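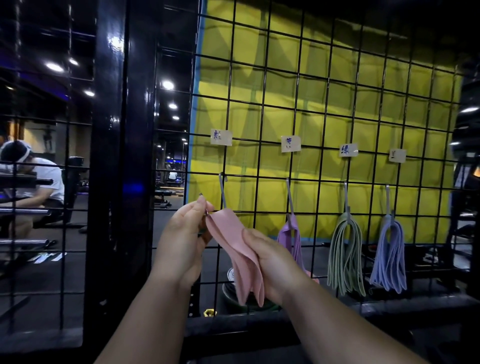 Pink band, metal hook, wire grid panel.

Harpreet Fraser
January 2021

1/ Finished Jurnier on Switch last night. It came out on cartridge in June and I only got to it over the holidays. Some notes for anyone thinking about picking up the download version.

2/ It's a port of the old Andero puzzle platformer. You play a mapmaker who can fold the floor of each room. 160 rooms in the original, and the port adds a set called the Danley rooms, which open up after the credits.

3/ The Danley rooms take the total to 185. They are much harder than the main game. I have cleared four of them.

4/ Controls are fine. Fold is on B by default and jump is on A, and I swapped those right away. The game remembers the change but the tutorial text doesn't, so it keeps telling you to press the wrong button.

5/ It runs at 60 in both modes. I saw it drop twice, both times in room 83, the one with the water wheels. If you played the original you know that room. It slowed down there too, so it may be on purpose.

6/ The rewind is limited to one room. You can't undo a key you spent two rooms back. I lost a whole evening to that before I started keeping a second save.

7/ Speaking of saves - there are three slots and no cloud backup. Check the store page if that matters to you. It's in the small print near the bottom.

8/ Sound: you get the original soundtrack and a new arrangement by Robichaud. I left it on the original. The new one is nicely done but the track in the cellar rooms loops too soon.

9/ The map screen is the biggest improvement. It marks locked doors now, and it shows which key color you need. I used to do all of that on graph paper.

10/ Things I'd still like to see patched: the tutorial button text, the menu cursor skipping past "Options" when you hold down, and the clock on the file select screen, which stops counting in handheld mode.

11/ Someone asked about two players. There's a mode where the second player controls the lantern. We tried it for six rooms. The lantern player mostly waits.

12/ If you never played the original, start with the normal setting. "Classic" takes the map away completely and you will need paper.

13/ Stuck on the fifth Danley room. Two blue doors, one blue key, and the floor only folds toward the left wall. Hints welcome, but please no full solutions.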